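### 3.2 What counts as a set table

Earlier work on breakfast layouts tends to assume that people agree on when a table is "ready." We doubt it. 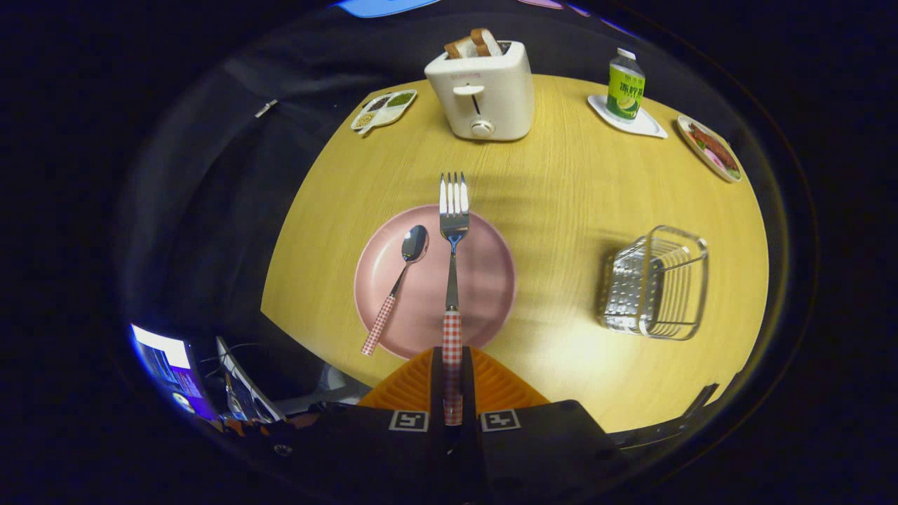 The claim goes back to the Fultitz survey, which collected 3861 answers and reported strong agreement on where plates, cutlery and shared dishes should go. The survey asked people to rate drawings. It did not ask them to set anything, and a drawing has no toaster that needs room and no bottle that someone has to reach past a hot appliance to get.

Our own sessions at Torketcombe used a small round table and a mixed set of items (Figure 1). Round tables make trouble for the usual coding scheme, in which "left of plate" and "right of plate" are fixed by the nearest straight edge. Mavromatis and Tufa coded the same 30 layouts separately and disagreed on 8 of them. Most of the disputes were over spoons. If the bowl of a spoon lies on the plate and the handle runs past the rim onto the table, is the spoon placed, or has it only been put down? The scheme has no answer, and we are not convinced that a finer scheme would help.

**Figure 1.** Round table with a pink plate and checkered-handled spoon in the foreground; toaster with two slices of bread, sectioned condiment tray, small green-labeled bottle on a white dish, and a plate of grilled meat behind.

Shared items raise a second problem. Saxena argues that condiments drift toward the middle of a table because everyone needs them. We see little support for this – trays and bottles often end up near the rim, wherever the larger things have left a gap. The Morrison index would score such a layout as unfinished. The people who made the layouts mostly told us they were done.

We therefore report placement by item and drop the overall "readiness" score. Readers who want to compare our results with earlier studies can rebuild it from the item codes, though we would not put much weight on the number.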